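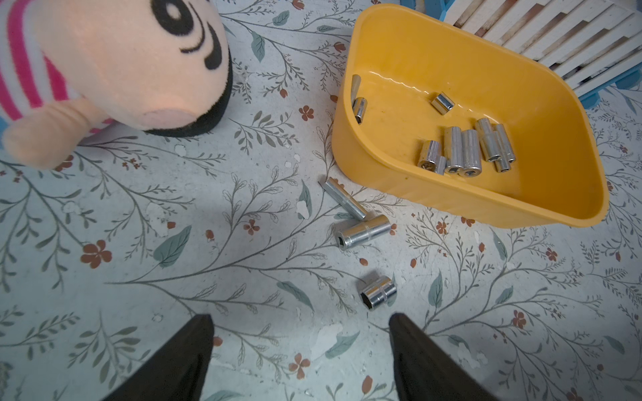 According to Ferdinand Prantl, most people underestimate this job: sockets roll, they hide under other things, and the short ones are always the last to go back in the tray.

Bratulico is looking for adults to take part in a study on putting away small metal parts in a play area. The parts are chrome sockets of different lengths and widths. The container is a shallow yellow plastic tray. Plush dolls and a toy crib share the floor with the tray, and they stay there during the task.

What you will do

Each session lasts 70 minutes. You start with sockets both in the tray and on the floor, and you return the stray ones to the tray by a method given on a task card.

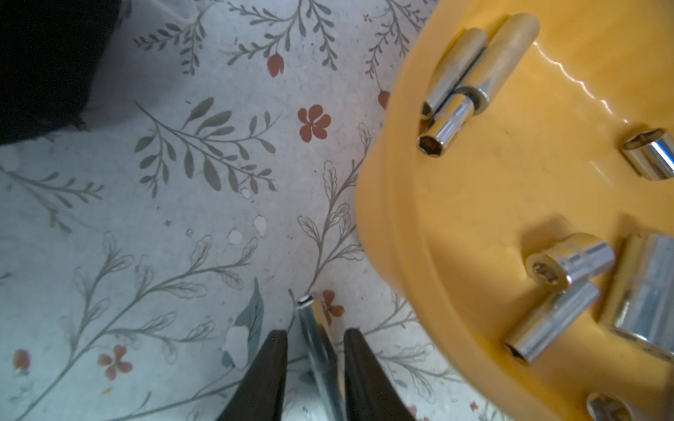
The method changes between rounds. One card asks for pieces to be moved singly, another lets you group them by length. You will also fill out a short form after each round – mostly check boxes, plus one open question on grip.

Dolls may be moved if they block your reach. Put them back on their marks before the next round. 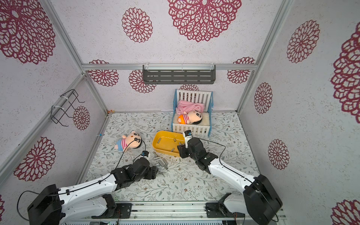

Who can apply

You must be 18 or older, able to work at floor level for short periods, and free for two sessions in February. Experience with hand tools is not required. Reading glasses are allowed.

Pay and place

Participants receive $300 after the second session. Sessions are held at the Zadeck building, Room 162.
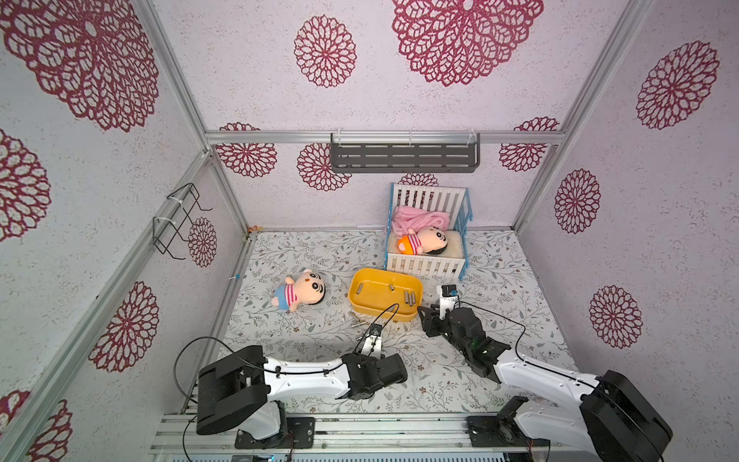
Parking is behind the building, and the side entrance is step-free. Apply in writing to Bratulico, reference Kovema 157, by Jan 31, 2022. State which mornings or afternoons you can attend.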